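4.2 Aligning the gripper streams in Varkonum

Before you start: both grippers paired, Clisgate running, old session closed.

1. Open Sync. Pick left, then right - the order matters.

2. Set the rate to 30. Leave the buffer at 100 unless frames drop.

3. Pinch the cloth, hold still, press Zero.
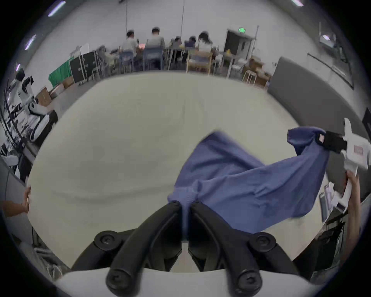
4. Wait for both bars to go green. If one sticks, re-zero that side only.

Note: the width reading drifts on thick folds. Fix due in November.

5. For bed sheets, load the flat-surface profile and lower the slip threshhold to 39.
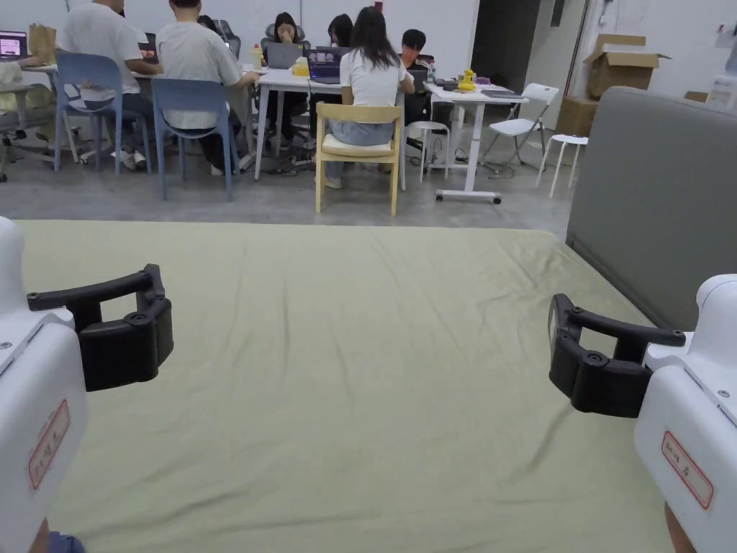 6. Save, then export to Lurura.

Caution: don't rename a session while its exporting. You will lose the timestamps.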